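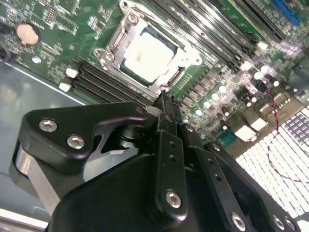
March 19, 2022
By Maribeth Villanueva and Gilmar Lopes

4. Why people hold on to old computers

When we first sat down with the household surveys from Ematholm, we expected cost to be the big story, and in fairness it was a large part of it. Of the 1,577 households that wrote back to us (and we are grateful to every one of them), 1,287 had at least one computer they no longer used. Many had stayed in the same closet through two moves.

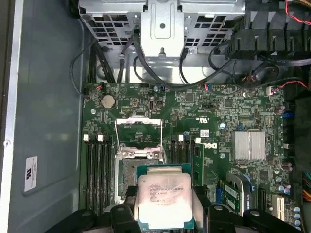
Why do people keep a computer they have stopped using? Worry about old photos and letters left on the drive came up most often, well ahead of any hope of selling the machine.

We heard this again and again in the longer talks that Craig Aitken held in December, over a good deal of coffee. One retired couple had kept a desktop for 13 years on account of a recipe folder – they were fairly sure it was still on there, though neither had looked.
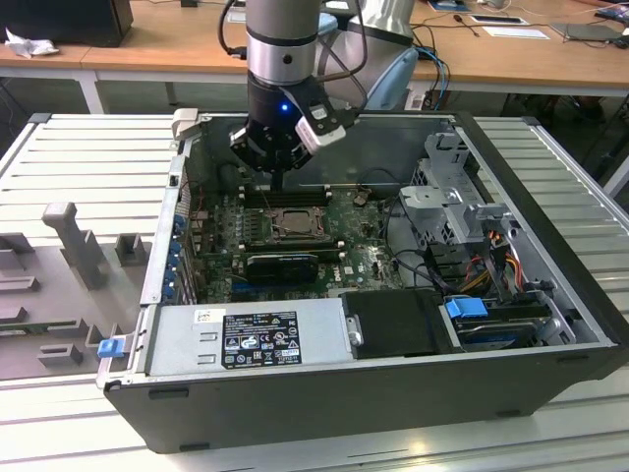
Figure 4. Processor and memory slots in a desktop computer.

Small repair shops see the other side of this. At Zosedik, the owner told us that customers often ask for the drive back and leave the rest on the counter, and we return to those visits in Section 5.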